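제3장 임대 이적의 속사정: 빌려준 선수는 누구의 선수인가

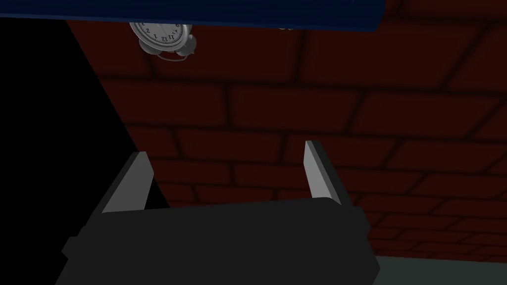
저는 축구 이적 시장을 공부하기 시작했을 때 임대라는 제도를 아주 우습게 봤습니다. 선수를 빌려주고, 한 시즌 뛰게 하고, 돌려받는다. 도서관에서 책 빌리는 거랑 뭐가 다른가 싶었거든요. 그런데 실제 계약서를 몇 장 읽고 나니까 생각이 싹 바뀌었어요. 책은 연봉을 달라고 하지 않고, 대출 기간에 무릎을 다치지도 않고, 반납일이 다가온다고 “저 여기 더 있고 싶은데요”라고 말하지도 않잖아요!

그래서 이번 장에서는 임대 계약을 조항별로 뜯어보려고 합니다. 앞 장에서 다룬 완전 이적의 기본 용어(이적료, 계약 기간, 셀온 조항)는 안다고 치고 갈 테니, 가물가물한 분은 2장 끝의 용어 정리를 한 번 훑고 오세요. 법률 지식은 없어도 됩니다. 저도 법대 근처에는 가 본 적이 없는 사람이고, 이 과목도 스포츠경영 전공 2학년을 생각하면서 썼습니다.

3.1 이 장에서 계속 쓸 사례

이론만 늘어놓으면 저부터 졸리니까 사례를 하나 정해 놓고 시작할게요. 원소속 구단은 밀니스(Millness), 임대 구단은 나크턴(Narkton)입니다. 선수는 왼쪽 풀백 노엘 델라페냐(Noel Dela Peña), 나이는 24세. 밀니스에서는 주전 경쟁에서 밀려 있었고, 나크턴은 마침 그 자리가 비어 있었습니다. 계약은 한 시즌짜리 단순 임대였고 완전 영입 옵션은 없었어요. 이 ‘옵션 없음’을 꼭 기억해 두세요. 뒤에서 두고두고 속을 썩입니다.

협상 테이블에는 세 사람이 앉았습니다. 밀니스 쪽은 단장 로르나 아벨라, 나크턴 쪽은 영입 책임자 펠리시다드 망구바트, 그리고 선수 쪽은 에이전트 도예린. 세 사람이 원하는 게 다 달랐는데, 저는 이 점이 임대 계약의 제일 재미있는 부분이라고 생각합니다. 아벨라 단장은 선수가 경기에 많이 나가서 몸값이 유지되기를 바랐습니다. 망구바트는 주급 부담을 최대한 줄이고 싶어 했고요. 도예린 에이전트는 시즌이 끝났을 때 선수가 고를 수 있는 길이 하나라도 더 있기를 원했습니다.

3.2 돈은 누가 내나

임대에서 오가는 돈은 크게 두 가지입니다. 하나는 임대료, 그러니까 선수를 쓰는 대가로 임대 구단이 원소속 구단에 내는 돈이죠. 다른 하나는 급여 분담입니다. 신문 기사에는 보통 임대료만 나오는데 (그게 숫자가 깔끔하니까요) 실무자들이 밤늦게까지 붙들고 싸우는 건 급여 쪽인 경우가 많아요.

우리 사례에서 아벨라는 처음에 나크턴이 급여를 100퍼센트 부담하라고 요구했습니다. 망구바트는 절반을 불렀고요. 결국 타협한 방식이 출전 연동이었습니다. 선수가 선발로 많이 뛸수록 나크턴의 부담 비율이 내려가는 구조예요. 처음 보면 거꾸로 된 것 같지 않나요? 저도 그랬습니다. 많이 썼으면 많이 내야 할 것 같은데 말이죠. 하지만 밀니스 입장에서 생각해 보세요. 벤치에 앉아만 있는 선수는 값이 떨어지니까, 나크턴이 선수를 안 쓰면 손해를 보도록 만들어 둔 겁니다. 업계에서는 이런 장치를 벌칙형 조항이라고 부르기도 합니다.

여기에 보너스 문제가 또 붙어요. 승리 수당은 당연히 임대 구단이 낸다고 치고, 원소속 구단과 맺은 계약에 들어 있는 출전 수당은 누가 내야 할까요? 이걸 안 적어 두면 시즌 중간에 꼭 전화가 옵니다. 계약서에 한 줄만 적으면 되는데 그 한 줄을 빼먹은 서류를 저는 여러 번 봤어요.

3.3 옵션, 의무, 그리고 아무것도 없음

임대가 끝난 뒤를 정하는 방식도 나눠 봐야 합니다.

완전 영입 옵션이 있으면 임대 구단이 정해진 금액으로 선수를 살 권리를 갖습니다. 사고 싶으면 사고, 아니면 돌려보내면 그만이에요. 물론 선수 본인과 개인 조건은 따로 합의해야 합니다. 이걸 미리 안 해 놓고 옵션부터 행사했다가 얼굴 붉히는 일도 생깁니다.

의무 영입은 조건이 채워지면 무조건 사야 합니다. 1부 잔류, 일정 경기 이상 출전 같은 조건이 흔하죠. 사실상 외상으로 사는 이적이라고 이해하셔도 크게 틀리지 않습니다. 회계 처리가 까다로운데 그건 5장에서 따로 할게요.

그리고 델라페냐의 경우처럼 아무것도 없는 단순 임대가 있습니다. 시즌이 끝나면 선수는 밀니스로 돌아갑니다. 나크턴이 선수를 더 데리고 있고 싶다면 처음부터 다시 협상해야 하고, 그때 밀니스는 부르고 싶은 값을 부를 수 있어요. 선수가 잘했으면 잘했을수록 나크턴은 비싸게 사야 합니다. 자기들이 키워 준 값을 자기들이 내는 셈이니 얼마나 억울하겠어요.

망구바트는 왜 옵션을 안 넣었을까요? 넣으려고 했습니다. 그런데 아벨라가 옵션을 주는 대신 임대료를 올려 달라고 했고, 나크턴의 그해 예산으로는 그게 안 됐어요. 옵션에는 값이 있습니다. 시험에 내려고 하는 말이 아니고, 실무에서 정말 자주 잊는 부분이라 적어 둡니다.

3.4 선수가 남고 싶다고 말할 때

봄이 되자 지역 신문 기자 프레셔스 키암바오가 델라페냐를 인터뷰했습니다. 선수는 도시가 마음에 들고 감독과도 잘 맞는다고 했어요. 제목은 당연히 “남고 싶다”로 나갔고요. 자, 이 기사 하나로 누가 유리해졌을까요?

학생들에게 물어보면 대부분 나크턴이라고 답합니다. 선수가 남고 싶어 하니 밀니스가 값을 깎아 줄 수밖에 없다는 거죠. 일리가 있어요. 특히 원소속 구단과의 계약이 한 해만 남았다면 그 말이 거의 맞습니다. 하지만 계약이 길게 남아 있으면 사정이 달라집니다. 밀니스는 급할 게 없고, 오히려 나크턴 팬들이 “왜 안 잡느냐”며 자기 구단을 압박하기 시작하거든요. 같은 인터뷰가 남은 계약 기간에 따라 정반대로 작용하는 겁니다.

저는 이 대목을 가르칠 때마다 에이전트의 자리에서 한번 생각해 보라고 권합니다. 도예린은 기사가 나가는 걸 알고 있었을까요? 막을 수 있었다면 막는 게 나았을까요? 다음 절에서 델라페냐의 계약 잔여 기간을 공개할 텐데, 그 전에 여러분 나름의 답을 두세 줄로 적어 두시면 좋겠습니다. 6월에 양쪽이 다시 만났을 때의 협상 기록도 같이 읽을 겁니다.

3.5절로 넘어가기 전에 알아 둘 용어: 임대료, 급여 분담, 출전 연동 조항, 완전 영입 옵션, 의무 영입, 조기 복귀 조항(3.6절에서 설명), 원소속 구단 상대 출전 금지.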